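专访奥拉尼扬足球俱乐部新任青训总监伊费奥玛·萨尼：“我希望孩子们先学会看，再学会跑”

文：乌切娜·奥孔科沃
2021年4月29日

伊费奥玛·萨尼约我在训练场旁边的小办公室见面。她到得比我早，桌上放着一本方格本子，本子里夹着很多纸条。她请我坐下，然后先问了我一个问题：“您今天看了十四岁组的训练吗？”我说看了最后二十分钟。她点头说：“那我们可以从那二十分钟说起。”

萨尼是本月正式接任奥拉尼扬俱乐部青训总监的。她踢过十年职业比赛，位置是后腰，退役以后在科内蒂做过少年队教练，后来又到普里斯内斯负责十二岁到十六岁的梯队。这一次，她要管理从八岁到十九岁的全部队伍，登记在册的小球员一共有103名。

“您看到的那二十分钟，孩子们没有射门，”她说，“有一位家长问我，为什么不练射门。我对他说，今天我们练的是接球以前的那一眼。球还在路上的时候，你要知道身后有没有人。这件事听起来很简单，可是十四岁的孩子里，大部分人还没有这个习惯。他们等球到了脚下才抬头，那个时候对手已经到了。”

我请她谈一谈，这种想法是从哪里来的。她想了一会儿。

“从我自己的缺点来的，”她回答，“我年轻的时候跑得不快。我的第一位教练奥莫拉拉·阿诺齐对我说，你跑不过别人，你就要比别人早知道。她让我在每次接球以前说出一个颜色，因为她站在我背后举着不同颜色的背心。我当时觉得很傻，也觉得丢脸，我的队友都在笑。可是过了一个赛季，我在场上的时间变多了。我不能说全部是因为这个练习，但是我相信有关系。”

现在她把同样的练习带到了奥拉尼扬，只是做了一些改变。年龄小的孩子说颜色，年龄大的孩子要说出下一脚球准备传给谁。说错了没有惩罚，不说才要重新来一次。

萨尼来到这里的过程并不很快。俱乐部的体育主任穆萨·阿马迪去年十一月第一次和她联系，那时她和普里斯内斯还有合同。他们谈了几次，中间停了一段时间，后来又继续谈。阿马迪在电话里对我说，他们考虑过别的人选，其中有的人名气更大。“但是伊费奥玛第一次见面的时候，带来了我们三支少年队的比赛笔记，”他说，“没有人要求她写。她看完录像，把觉得不对的地方都写下来了，有几处写得很不客气。我读了以后有一点不高兴，第二天又读了一次，觉得她说得对。”

我把这段话转述给萨尼，她笑了。

“我后来也觉得有几句话写得太直接，”她说，“比如我写过，十六岁组的两个边后卫像是在两场不同的比赛里踢球。这句话可以说得更好听一点。但是问题是真的。他们一个人一直往前，一个人一直不动，中间的孩子不知道应该帮哪一边。”
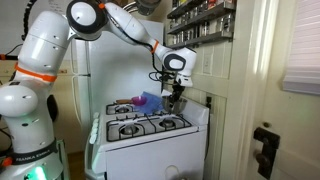 关于比赛打法，外面有不少猜测。萨尼在普里斯内斯的时候，她的队伍习惯从后场开始组织，守门员很少开大脚。有些本地球迷担心，这样的打法放在少年队里，会让孩子们丢掉很多不应该丢的球。

“会丢的，”萨尼说，“这个我可以现在就告诉大家。刚开始的几个月，我们会因为后场传球失误输掉一些比赛。我请家长们有一点耐心。十三岁的时候输一场球，对一个孩子的将来没有太大的影响。可是如果他十三岁的时候因为害怕，每次都把球踢出界，到十八岁他还是会这样做，那时候就很难改了。”

她又补充说，这并不等于守门员永远不可以踢长传。“如果对方上来六个人，前面有空当，当然要踢过去。我要的是他看过以后再决定。”

我问她，一线队的主教练是不是也同意这种方式。一线队上个赛季踢得比较直接，很多进球来自定位球和边路传中，两边的风格看起来有一些距离。

她没有马上回答，先把窗户关上了，外面割草的声音很大。

“我和阿约德莱·巴西谈过三次，”她说，“他是主教练，他需要这个周末的分数，我需要的是几年以后的球员，我们的时间不一样。他对我说得很清楚：他不要求少年队踢得和一线队完全相同，他只要求送上去的球员能听懂战术，能承受身体对抗，能防守。我觉得这个要求很合理。所以每支队伍每个星期有一堂课专门练防守，这一点我没有商量的余地，孩子们也没有。”

巴西本人在上周的新闻发布会上也谈到了这件事。他说，俱乐部过去几年从外面买来的球员太多，他希望下个赛季至少有两名青训球员可以经常进入比赛名单。他没有说名字。萨尼也不愿意说名字。

“说了名字，对被说到的孩子是压力，对没有被说到的孩子也是压力，”她解释说，“我十七岁的时候，报纸写过我一次，只有四行字。我把那四行字剪下来放在钱包里，接下来的两个月我踢得非常不好。每一次拿球，我都在想报纸上的那个人会怎么踢。”

谈话中间有人敲门，是十二岁组的一个孩子，他来问明天的训练是不是改到二号场。萨尼站起来，走到门口，很认真地告诉他时间和场地，又请他重复了一次。孩子走了以后，她说，她希望球员自己来问，不要总是由父母打电话来问。这是她到任以后定的规矩之一。十二岁以上的球员如果不能来训练，要自己打电话请假。

“开始有的家长不太习惯，”她说，“有一位母亲对我说，她的儿子很害羞，他说不出来。我说没有关系，他可以先写在纸上，然后照着念。他真的照着念了，声音很小，但是念完了。”

俱乐部的条件并不算好。青训的两块场地里，只有一块有灯光，冬天的时候几支队伍要轮流使用。更衣室去年刚刚修过，但是健身房仍然和一线队共用，少年队只能在下午三点以前进去。萨尼说，她在面试的时候就知道这些情况。

“我没有提出要新的大楼，”她说，“我提出了三件小的事。第一，二号场要有灯。第二，每支队伍要有一名固定的教练，整个赛季不换。第三，客场比赛的时候，孩子们要在车上有饭吃。灯还没有解决，另外两件已经解决了。”

给二号场装灯的计划，目前由赞助商迪纳蒂茨和俱乐部共同讨论。阿马迪告诉我，如果手续顺利，灯光可以在新赛季开始以前安装好，不过他不想给出具体的日子。

在观众方面，少年队的比赛从来不是热门。但是上个月十九岁组在主体育场踢的那场杯赛半决赛，现场来了3229人，这是这个年龄组在本地的最高纪录。那场比赛奥拉尼扬在加时赛输给了科内蒂，比分是二比三。当时萨尼还没有上任，她坐在看台上，自己买的票。

“我坐在科内蒂球迷的旁边，有几位还认识我，他们问我今天支持谁，”她回忆说，“我说我支持踢得聪明的一方。他们不太满意这个回答。”

她对那场比赛的评价是，奥拉尼扬的孩子前七十分钟踢得更好，后来体力下降，阵形分成了两段。加时赛的第三个失球，在她看来是三个人同时看球，没有一个人看人。她到任后的第一个星期，就把这个片段放给十九岁组看，一共放了五遍。她没有暂停，也没有讲解，只是每放一遍就请一名球员说出他看到了什么。

“第一个人说，是后卫没有跟上。第二个人说，是中场没有回来。到第五个人，是一个平时话很少的替补，他说，我们的前锋丢球以后举手抱怨裁判，对方就是从那里开始的。”她停了一下，“那个前锋也坐在房间里。他自己说，对，是我。我觉得那是一堂很好的课，我几乎没有说话。”

我们也谈到了学校和学习的问题。俱乐部和附近的中学有合作，十九岁以下的球员必须继续上学，成绩太差会暂时不能参加比赛。这条规定以前就有，可是执行得不严格。萨尼说她会严格执行。

“有人对我说，如果最好的前锋数学不及格，你也不让他上场吗？我说是的，不让。能够靠踢球生活的孩子非常少。我在科内蒂带过的一个队里，最后成为职业球员的是两个人。其他的人现在做别的工作，有的是护士，有的在开货车，有一个在读法律。我和他们很多人还有联系。我不认为他们是失败的。”

萨尼今年37岁，合同签了三年。她说这个时间够她看到十四岁组的孩子长到十七岁，也够别人判断她的工作做得好不好。对于以后会不会去带成年队，她说她不排除，但是现在没有想。

采访快结束的时候，外面的训练又开始了，这次是十六岁组。她把方格本子放进外套的口袋，问我要不要一起去看。我们在边线旁边站着，天气有一点凉。场上的两个边后卫，正是她在笔记里批评过的那两位。左边的那一个往前跑的时候，右边的那一个往中间收了几步，还回头看了一眼身后。

萨尼没有喊，也没有鼓掌。她拿出本子，写了一行字，然后继续看。过了几分钟我问她写的是什么。

“写的是他的名字，”她说，“还有，告诉他我看见了。”

少年队的下一场比赛是客场，对手是普里斯内斯，也就是萨尼以前工作的地方。十四岁组和十六岁组会乘同一辆车出发，球迷如果想一起去，可以在俱乐部的售票窗口登记。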